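Night shifts at the Mutness site

August 7, 2019

I finished my last night shift at the Mutness warehouse this week, after 28 of them, and I want to write a few things down before I forget.

Osmont took over the guarding contract from Garrido in the spring. Most of us moved across on the same pay. The uniform changed, and so did the patrol routine. Under Garrido we walked the fence once an hour and signed a book in the gatehouse. Osmont uses tags you scan with a phone, 10 of them, and the one behind the loading bay never reads the first time in the rain.

Begoñe Paredes ran the control room most nights. She taught me to write up an incident while it was still going on - times first, full sentences later. I had two real ones, both people trying the side gate, and both left when I put the flashlight on them.

The drive from Madstead was the worst part. I put 310 miles on the car in one week when they had me covering a second site.

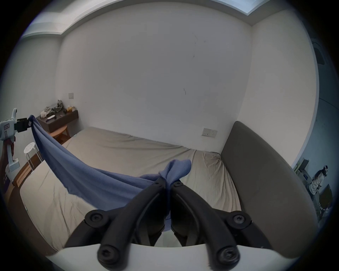
I start days at a hospital later in August. It's a bigger team and there will be a lot more talking to the public, so I've signed up for the conflict management refresher. It costs 200 dollars and Osmont won't pay for it now that I'm leaving. My license is good until next year. I still have to turn in the radio and two sets of keys.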